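About Us

Hi, and thanks for stopping by! We're Trundell, a small company that tries to answer one question people keep asking at dinner parties the minute they hear what we do: can a machine do my chores yet?

My short answer is "some of them, slowly, and please move the cords first." The long answer is pretty much our whole business.

I started Trundell after years of working on packing lines, where everything shows up in the same spot, facing the same way, all day long. Then I tried getting an arm to tidy a bedroom and it was a real slap in the face. A bedroom has blankets that hang over the side, a phone with a curly cord, a remote that somebody dropped at whatever angle they felt like. Nothing is bolted down! I was hooked.

So now we test. Companies (and a few curious landlords and hotel owners) bring us a machine and a list of chores, and we run those chores in furnished rooms and on a little mock shop floor, over and over, and write down what went right and what didn't. Our full household list has 156 chores on it, from wiping a counter to putting the remote back in the nightstand. The shop-floor list is shorter, only 19, and I'd love to grow it.

Nightstands are my personal favorite. They look like nothing, and then you've got a round top, legs that splay out, a bed right up against one side and cables on the floor underneath.
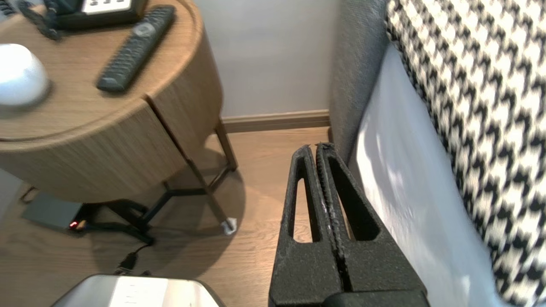 What we do all day

Most of our work is what we call a Drovano run. Drovano is our own scoring method, and it's pretty plain: each chore gets tried 100 times, with the room messed up a bit differently in between, and a person marks each try as done, half done or not done. Half done counts for more than you'd think. A drawer that's open but never got shut again is half done, and so is a towel that's folded but on the floor.

We also keep a shop-floor bench that we built with Bergeron, a shelving maker down the road. They wanted to know if a machine could restock small bins overnight. On tidy bins, it did fine. On bins the day shift had left in a hurry, not so much, and we told them that. They held off on buying and came back the next January with a better plan.

The last piece is Zunitz, our library of finished reports. We have nearly 600 in there now, and any client can read any of them (with names taken off). I'm proud of it - even the dull ones, and boy, some are dull.

Where things stand, as I see it

Picking up one hard thing off a flat surface is in good shape. Drawers are getting there. Anything soft or stringy is still a headache, and so is the skinny gap between furniture and a wall, where a coiled cord can loop down across the floor to its adapter and there's hardly any space to come in from the side. People do that one without thinking, usually with a cheek squashed against the tabletop.

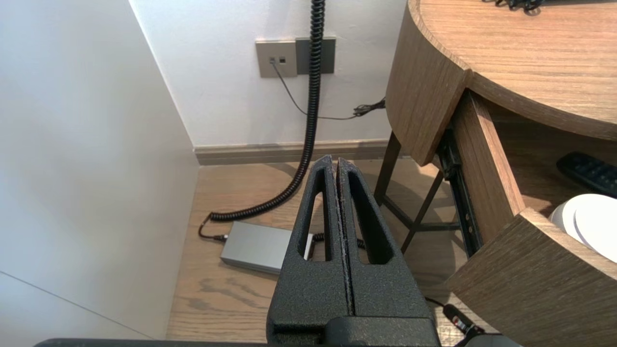 Will I be able to buy something that cleans up my bedroom soon?

I'd hold on to your money for now if you want the whole room done. Single jobs, like clearing a tabletop into a bin, are close enough that I'd start reading up. Making the bed and sorting out the cords are still yours, sorry!

Do you sell robots?

We don't, and we don't take a cut from anybody who does. Clients pay a flat fee for the testing and get the report however it comes out.

Can I visit?

Sure, we love company. Drop us a line first so we can pick a time when a run isn't going, and wear shoes you don't mind standing in.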